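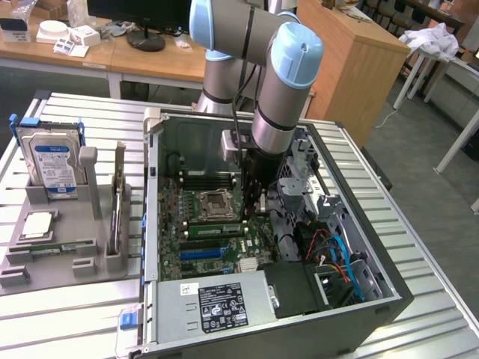
Dreßler changes grading rules for surplus desktops

April 13, 2020

Dreßler, the surplus equipment dealer in Herkby, has revised the way it grades used desktop computers sold in bulk. The new rules apply to all lots listed from today. Lots listed earlier keep their old grades until they are sold or withdrawn.

The company had 3106 desktop towers in its warehouse at the last stock check in December. Most came from office lease returns. Under the old rules each tower was graded on the condition of its case and on whether it powered on. Buyers complained that two towers with the same grade could differ widely in what was installed inside.

The revised rules use three grades. Grade A is a complete system that passes a power-on test and a full memory test. Grade B is a system with a processor or a memory module missing, but not both. Grade C covers units sold for parts. Scratches and dents are now listed separately and do not affect the grade.
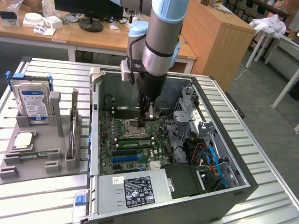
Open desktop tower with an empty CPU socket and a memory module in its slot.

"The case tells you very little about the board," said Crescencio Bermúdez, who manages bulk sales at Dreßler. "We now open every unit before it gets a number."

Inspection will add $40 to the price of a Grade A unit. There is no charge for the other grades. The return period for Grade A and Grade B stays at 30 days; Grade C units cannot be returned.

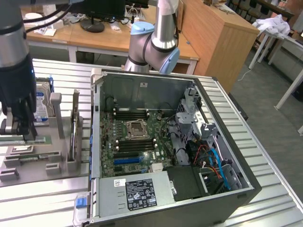

Grade C is expected to be the largest group by volume. It includes bare boards still mounted in their cases, provided the power supply is present. A tower like the one shown, with no processor in the socket and both memory banks empty, would fall into this grade. Socket pins are checked under magnification, and damaged boards are sent to the Hostik recycling plant in Jaltitz.

Existing bulk customers can ask for a lot to be regraded before shipment – requests must reach the sales office in writing and include the lot number.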